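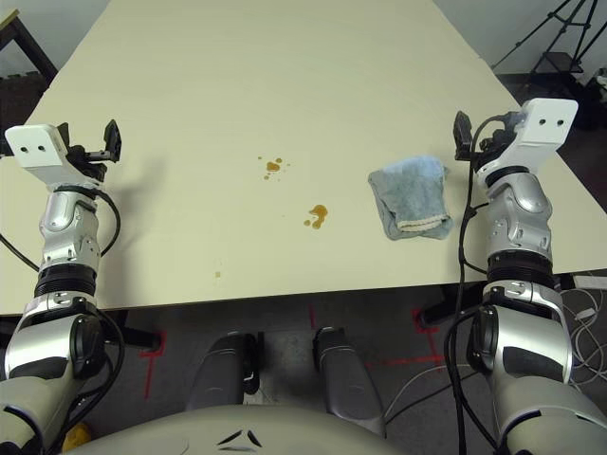
Shared ownership: does the service charge follow my share or the whole flat?

Posted by sondska_flat27

I own a 40% share of a two-bedroom flat at Fernley, with the housing association holding the rest. The annual service charge statement came to £2843 and I have been billed for all of it. My rent is worked out on the unsold share, so I expected the service charge to be split the same way. The lease runs to 9 schedules and I can't find a clause on this. Is the bill right?

Tumberg

Probably right. Under most shared ownership leases the leaseholder pays the full service charge whatever the share. Look for "Specified Proportion" in the particulars near the front. It normally means the flat's proportion of the building's costs, and is separate from your share of the equity. Then check two things:

Whether the statement shows estimated or actual costs. If estimated, there should be a balancing figure after the year end.
Whether a reserve fund payment is included, and which clause allows it.

You can ask the landlord in writing for a summary of the costs. Don't withhold payment while you wait without getting advice first.

leasehold_lurker

Same on ours, full whack from day one. Buying more shares cut the rent but the service charge stayed put.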